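8\. Juli 2018 - Werkstattbuch, Geschirrtisch

Heute endlich wieder Zeit für das bunte Geschirr gehabt, das seit April in der Kiste von Prultura lag und auf das ich mich, ich gebe es zu, richtig gefreut habe. Der helle Holztisch tut den Farben einfach gut! Orange, gebrochenes Weiß, blasses Türkis, dazu das kräftige Pink, und hinten der Topf mit den grauen Dreiecken, den ich um nichts in der Welt vom Tisch verbannen möchte. Das schwarze Drahtgestell steht vorerst links.
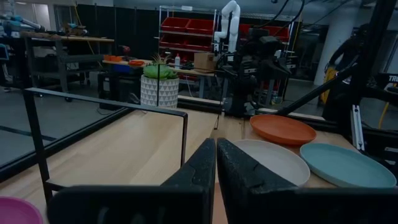

Setareh Nazari meint dazu, die Teller sollten grundsätzlich nach Größe und erst danach nach Farbe einsortiert werden, sonst suche man beim nächsten Aufbau wieder ewig, und die Schalen gehörten ohnehin in ein eigenes Fach.

Da hat sie wohl recht, auch wenn mir die Farbreihe besser gefällt. Wir probieren beides aus. Wichtig ist mir nur, dass die Teller am Rand gefasst werden und nicht gegen die obere Stange des Gestells stoßen - die Glasur vom Satz Neagu hat uns das letztes Mal übel genommen, und 16 Stück nachzubestellen war kein Vergnügen. 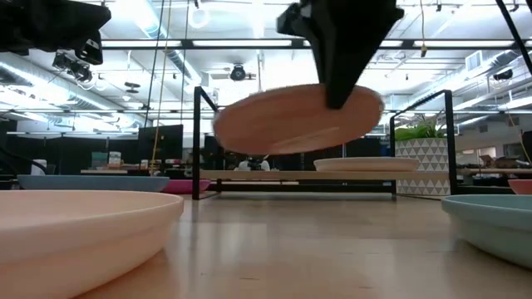
Die großen Schalen bleiben also vorn, bis alles Flache versorgt ist, und kommen zum Schluss dran. Henk Van Damme wollte noch wissen, ob das ovale cremefarbene Tablett mit zum Satz zählt. Ja, bitte immer mitführen, auch in der Liste für Fludetville, dort fehlt es noch. Und wer das nächste Mal den Tisch macht: Tücher bitte hinterher ausschütteln und aufhängen, das Regal ist dafür zu eng.

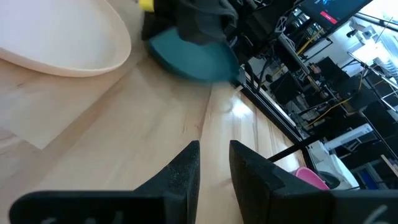 *Ovales Tablett, leer, und die blaugrüne Schale*

Offen: Fächer beschriften, Liste an Henk, zwei Filzeinlagen zuschneiden.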